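We use cookies to keep this site running. Accept | Manage settings

Ruben Visser
March

4.2 Trying the Nivow kit on the play kitchen tasks

I'll admit I was keen to get to this part! The Nivow is sold by Werkach as a two-arm tabletop kit, with a wrist camera included, and we ran it straight off the supplied mounts (no extra brackets, no custom fingertips). Each task used toy kitchen pieces on a white board, and I kept the lighting the same for all 265 trials, which meant a bright board and a pretty dark room behind it. 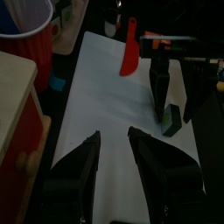 Figure 6. Wrist camera view with the gripper open over the board; red toy knife and green block beyond, second arm's gripper at right.

What I like about the stock fingers is how little of the board they hide. The tips taper, so you can still see your target between or past them on the way down, and our operators picked that up fast. Shadows were more of a bother than I'd figured. When the other arm leans over the board it throws a soft grey patch, and the bundled detector (Lau, version 2) got fussy about colour there until we turned the exposure down a bit.

In the end 255 trials ran through without anyone hitting stop. The rest were mostly cable snags at the elbow, and I've written to Werkach about the clip. We ran the same tasks on the Bostden kit too, and those numbers are in the next section.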